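How to Report a Repair Problem in Your Rental to the City

Tenants in Flarnstead can ask the city to inspect a rental unit when the landlord has not fixed a serious problem. The process is free. You do not need a lawyer, and you do not need to be behind or current on rent to file.

Before you file

Tell your landlord in writing. A text message or email counts, but a letter is easier to show later. Include the date, your unit number, and a plain list of what needs fixing. Keep a copy.

Give the landlord time to respond. For heat, water, gas, sewage, or a door that will not lock, the city code allows 24 hours. For most other repairs it allows 14 days. If you smell gas, leave the unit and call the gas company first.

What the city will inspect

Inspectors look at plumbing, heating, wiring, smoke alarms, windows, stairs, roofs, mold, and pests. They do not handle noise, parking, deposits, or disputes over rent. Those go to the tenant help desk on Ibarra Street.

Step 1. Gather your papers

You will need:
Your lease, or a rent receipt if you have no lease
Your written notice to the landlord
Photos of the problem, with the room written on the back or in the file name
The name and mailing address of the owner or manager

Step 2. Fill out Form 314

Pick up the form at the Murholm Building, Room 93, or ask the front desk to mail you one. Use one form per unit. If several units share the same problem, such as a broken boiler, each household should file its own.

Describe the problem by room. "Kitchen sink drain leaks into cabinet" is more useful to the inspector than "bad plumbing." Sign the last page. Unsigned forms are sent back.

Step 3. Get ready for the visit

The office will call to set a time, usually between 8 a.m. and 3 p.m. An adult from the household must be there. Clear a path to the problem area, put pets in another room, and move small items off tables and counters near the work area. 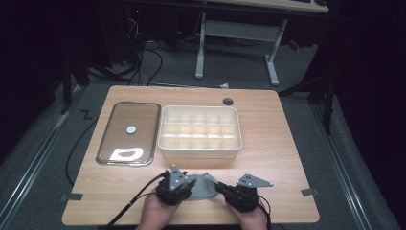
A glass tray and a 15-compartment organizer box on a wooden table.

The visit takes less than an hour in most units. The inspector may ask to see rooms you did not list. You can say no, but violations in those rooms will not be written up.

Step 4. Read the notice

If the inspector finds violations, the owner gets a notice with a deadline for each one. You get a copy by mail. Fines can reach $4,000 per unit if the deadlines pass. Keep paying rent during this time unless a court tells you otherwise.

Step 5. Ask for a second inspection

When the deadline passes and the work is not done, call the office and give your case number. Buildings with repeat violations, including those in the Kurkitz district, are placed on a separate list and inspected every April.

If your landlord threatens to evict you or raises your rent after you file, write down what was said and when, and take it to the tenant help desk.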